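Galerie: Karten, Kästen, gute Absichten

Der Spielekreis Palus besitzt seit 2005 eine Kartensammlung, und seit 2005 besitzt er auch den Vorsatz, sie zu ordnen. Im Juli haben wir den Vorsatz aus dem Schrank geholt, zusammen mit 568 Karten, mehreren leeren Schachteln und einem Gummiband, das beim Anfassen zerfiel. Zur Galerie gehört ein bisschen Vorgeschichte. Wer nur gucken will, scrollt nach unten, wir sind nicht beleidigt. Jedenfalls nicht lange.

Was da überhaupt liegt

Den größten Teil macht Balden aus, das Stichspiel, das bei uns alle kennen und dessen Regeln trotzdem jeden Abend neu verhandelt werden. Dazu kommt Amadi, ein Sammelspiel mit sehr schönen Karten und einer sehr dünnen Anleitung. Von Drultine haben wir zwei Ausgaben, die auf den ersten Blick zusammenpassen und auf den zweiten leider nicht. Die ältere hat minimal breitere Karten. Wer beide zusammen mischt, weiß nach dem dritten Durchgang blind, was der Nachbar hält. Einige von uns haben das jahrelang für Talent gehalten.

Der Rest ist Streugut: Einzelkarten ohne Spiel, ein Spiel ohne Anleitung, eine Anleitung ohne Spiel. Die letzten beiden gehören nicht zueinander, wir haben es geprüft. Es hat einen Abend gedauert und war, nebenbei gesagt, unterhaltsamer als Amadi.

Das System, erste Fassung

Angefangen haben wir mit dem Naheliegenden, also nach Spielen. Ein Spiel, ein Kasten. Das klingt vernünftig und hält genau so lange, bis die erste Karte auftaucht, deren Rückseite keiner Partei eindeutig zuzuordnen ist. Davon gab es viele. Sie kamen auf einen Haufen, der Haufen bekam einen Namen (»Klärung«), und gegen halb neun war Klärung das größte Spiel der Sammlung.

Schuld waren auch die Schachteln. In der Schachtel von Balden lag Amadi, in der von Amadi ein Würfelbecher, und Drultine steckte in einer Butterbrottüte, beschriftet mit »NICHT BALDEN«. Sachlich richtig, als Beschriftung trotzdem ausbaufähig.

Das System, zweite Fassung

Danach ging es nach der Farbe der Rückseite. Das kann man ohne Vorkenntnisse, ohne Lesebrille und notfalls während eines Gesprächs über den Parkplatz. Gestritten wurde eigentlich nur über Türkis. Für die eine Hälfte des Tisches ist Türkis ein Blau, für die andere ein Grün, und beide Hälften haben Argumente, die sie schon von zu Hause mitbringen. Beschluss des Abends: Türkis ist Türkis und wird eigenständig abgelegt. Rosa durfte sich danach auch nicht mehr unter Rot verstecken.

Die Kästen selbst sind aus Kunststoff und fassen bis zu 100 Karten, wenn man sie ordentlich stellt. Legt man sie hinein wie Bierdeckel, passen deutlich weniger hinein, und das Herausnehmen wird zur Fingerübung. Stehend ist besser. Stehend sieht man auch sofort, welche Karte jemand im Lauf der Jahre als Untersetzer benutzt hat. Die Wölbung verrät alles.

Orange war übrigens keine Geschmacksfrage. Orange war im Angebot. Für die dazwischen eingestreuten anderen Farben wurde im Nachhinein ein Farbleitsystem behauptet, an das inzwischen sogar diejenigen glauben, die es sich ausgedacht haben.

Hausregeln fürs Einsortieren

Karten vor dem Ablegen gerade klopfen, aber mit Gefühl. Die Ecken merken sich alles.

Geschlossene Schachteln kommen geschlossen in den Kasten. Vorher hineinschauen. Siehe Butterbrottüte.

Eine Karte allein im Kasten ist kein Fehler, sie wartet. Einzelkarten werden nicht irgendwo dazugesteckt, nur weil dort Platz ist. Auf diesem Weg ist das Problem überhaupt entstanden.

Getränke stehen auf dem Fensterbrett. Auch alkoholfreie. Auch »nur kurz«.

Wer eine Karte findet, die zu keinem Kasten passt, ruft nicht »Joker!«. Das war beim ersten Mal lustig.

Zum Bild

Helle Tischplatte, zwei Reihen Kästen, rote Schachtel und blaue Schachtel in getrennten Quartieren. Hinten links stehen die dunklen Karten aufrecht, so wie es in den Regeln verlangt wird — man darf das ruhig einmal lobend erwähnen. Türkis kommt gleich doppelt vor, einmal flach im schwarzen Kasten und einmal im Stapel in der Mitte, dort in Gesellschaft von Rosa. Das helle, kartenähnliche Stück vorne rechts liegt schräg. Wir nennen das lebendige Ordnung.
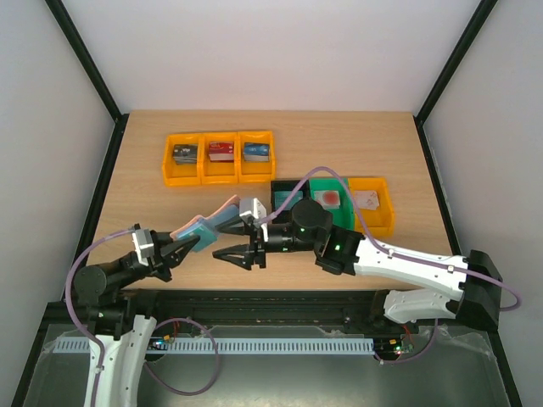 Halima Onuoha schreibt dazu, Farbe sei ja schön und gut, aber beim Spielen suche kein Mensch »etwas Türkises«, man suche Drultine, und zwar die Ausgabe, bei der die Karten gleich breit sind. Sie schlägt vor, die Farben zu lassen und vorne an jeden Kasten ein Schild mit dem Namen des Spiels zu kleben. Außerdem möchte sie wissen, wer ihre Anleitung zu Amadi hat. Sie brauche sie nicht, sie wolle es nur wissen.

Der Vorschlag mit den Schildern ist angenommen. Er läuft auf die erste Fassung des Systems hinaus, nur mit Klebeband, und wurde deshalb von allen, die schon an der ersten Fassung gescheitert sind, besonders warm begrüßt. Klebeband ist vorhanden. Über die Schriftgröße wird noch gesprochen.

Was die beiden Ausgaben von Drultine angeht: Die breiteren Karten bekommen einen eigenen Kasten, bis sich jemand findet, der sie haben will. Sie sind vollständig, bis auf die fehlenden. Wer sie abholt, darf den Kasten nicht behalten, auch nicht den Deckel, auch wenn der uns bisher gar nicht aufgefallen ist.

Zur Anleitung von Amadi liegen keine Erkenntnisse vor. Die Anleitung ohne Spiel, die wir im Schrank gefunden haben, ist es nicht, die handelt von Pferden.

Nachträge

Der Haufen »Klärung« ist seit dem letzten Treffen deutlich geschrumpft. Ein Teil fand in die Kästen zurück, ein anderer Teil stellte sich als Quartett heraus und ist komplett, wenn man mit Lücken leben kann.

Der Würfelbecher wird weiterhin vermisst gemeldet, obwohl er gefunden wurde. Er liegt in der Schachtel von Amadi. Dort lag er schon immer, und wir haben beschlossen, dass er dort wohnt.

Wer zu Hause noch Karten von uns hat, bringt sie beim nächsten Mal einfach mit, ohne Erklärung und gern auch ohne Gummiband. Der Schrank ist ab 19 Uhr offen, die Kästen stehen im zweiten Fach von unten. Bitte mit beiden Händen herausnehmen.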